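The garment care office at Londumel, a residential training center for adults returning to independent living, handles 317 beds and the wardrobes that go with them. Its supervisor, who has run the office for nine years and asked to be identified by position only, met with the center's newsletter in December to discuss a subject that residents raise at nearly every intake meeting: how clothes should be hung, and why the center asks that they be hung at all.

"Most people arrive having lived out of a bag or a chair," the supervisor said. "We do not criticize that. We show them a hanger and a bed, and we begin there."

The bed is central to the method taught at Londumel. Residents are asked to lay a garment flat on the mattress before putting it on the hanger, with the neckline toward the pillow. The hanger then goes in from the hem, so that the collar is not stretched. Knit tops receive particular attention. According to the supervisor, pulling a hanger down through the neck is the most frequent cause of the misshapen collars seen at the mending table.

The sheet does not have to be smooth. "People think they must make the bed first," the supervisor said. "If it is wrinkled, it is wrinkled. The bed is a work surface at that point, and it is the right height for someone who cannot raise their arms very far."

Once the hanger is in place, each shoulder is settled separately. Residents hold the cloth and the hanger together at both ends, check that the shoulder seams fall evenly, and only then lift the garment by the hook. The supervisor considers this the step most often skipped. A top hung with one shoulder low will slide to that side, and by morning it may be on the closet floor.

Wooden hangers were introduced two years ago under a program known internally as Nonia. The center bought 2,000 of them from Cetix, a regional supplier, to replace a mixed stock of wire and molded types. The change was not welcomed by everyone. Wooden hangers take up more of the rail, and closets in the older Jacquet wing are narrow.

"We lost space, and I will not pretend otherwise," the supervisor said. "In Jacquet we had to move sweaters to the shelf. Sweaters belong on the shelf in any case, but residents were used to seeing them on the rail and some were unhappy about it."

Asked whether color plays any part in the instruction, the supervisor said that first lessons are given with a bright garment when one is available. Against gray bedding, the edges of a yellow top are easy to follow, and residents with low vision have reported that they can find the shoulders without help. Dark clothes are left for a later session.

The office does not inspect closets. A resident may request a visit, and 161 did so in the past year, chiefly for help with coats and with trousers that slip from the bar. Replacement hangers are issued at the linen window until four in the afternoon. Broken ones should be returned, as the hooks are kept for repairs.
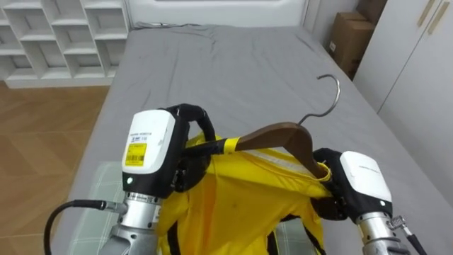 Yellow garment on a wooden hanger, held at both shoulders over a gray sheet.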